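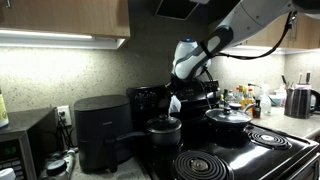

Small Kitchens, Big Promises: the Curkeck Counter

Every listing for a rental kitchen says "fully equipped." I've stopped believing it. The Curkeck place cost me $692 for the stay, and the ad went on at length about a cook's kitchen. My notes are below, for anyone tempted by the same ad.

The ad copy talked up a "Skallura-style" cooking zone, whatever that means. What you get is an electric coil stove, black, with the controls at the back where you reach over the pots to use them. I'm told coils are coming back. I have my doubts. They're slow to heat, slow to cool, and the drip pans are a chore.
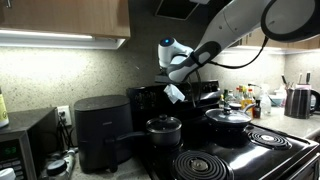
Saucepan and frying pan on the rear burners, both with glass lids. Air fryer to the left.

The lids do fit, I'll give them that. Long handles are another matter on a stove this tight, and I turned them every which way before I gave up and cooked at the back. The air fryer eats the best stretch of counter. The host says it replaces an oven. It made decent potatoes and that's as far as I'll go.

I also looked at the Selwood unit, same owner, listed at $797. More money, and according to the ad, the very same stove.

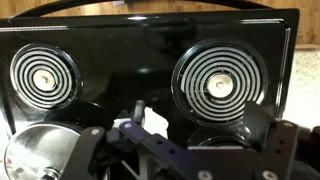
Then there's the shine. A glossy black finish looks great in an ad and shows every fingerprint by breakfast. I wiped it down each night in July and it never once looked clean to me in the morning. Give me dull white enamel any day.

Next gallery: the Fodor pantry, 2 shelves and a lot of adjectives.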